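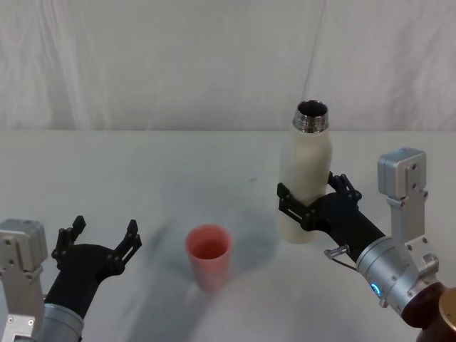
Rosafarbener Kunststoffbecher und cremeweiße Flasche auf weißer Tischfläche.

Die Beratungsstelle Haushalt und Wohnen bei Esidar widmet sich im Februar dem Thema Trinkgefäße. In den folgenden Beiträgen fassen wir zusammen, was bei Bechern und Flaschen aus Kunststoff im täglichen Gebrauch zu beachten ist. (1/8)

Becher und Flaschen sollten vor der ersten Verwendung mit warmem Wasser und etwas Spülmittel gereinigt werden. Dies gilt auch für Ware, die einzeln verpackt geliefert wurde. (2/8)

Bitte prüfen Sie die Kennzeichnung am Boden des Gefäßes. Das Glas-Gabel-Symbol weist darauf hin, dass das Material für den Kontakt mit Lebensmitteln bestimmt ist. Ob ein Becher in die Spülmaschine darf, geht aus den Angaben des Herstellers hervor. (3/8)

Angebrochene Getränke gehören verschlossen in den Kühlschrank. Flaschen, aus denen direkt getrunken wurde, bitten wir am selben Tag zu leeren und auszuspülen – dies betrifft insbesondere Milch und Saft. (4/8)

Zum Trocknen werden Flasche und Verschluss getrennt abgelegt. Eine Flasche, die noch feucht verschlossen wird, nimmt leicht einen muffigen Geruch an. In diesem Fall hilft lauwarmes Wasser mit 2 Teelöffeln Natron, über Nacht einwirken lassen und gründlich nachspülen. (5/8)

Becher mit Rissen oder stark aufgerauter Innenseite sollten ersetzt werden. Verfärbungen durch Tee oder Tomatensaft sind dagegen in der Regel unbedenklich. (6/8)

Das Merkblatt »Becher und Flaschen im Haushalt« umfasst 18 Seiten und liegt in der Geschäftsstelle Pumach kostenfrei aus. Einrichtungen der Gemeinschaftsverpflegung können es dort auch in größerer Stückzahl anfordern. (7/8)

Am Samstag ist die Geschäftsstelle von 10 bis 13 Uhr geöffnet. Gut erhaltene Gefäße nehmen wir während dieser Zeit für die Ausgabestelle Jikovby entgegen – bitte gereinigt und mit passendem Verschluss. Im vergangenen Monat wurden dort 86 Becher weitergegeben. (8/8)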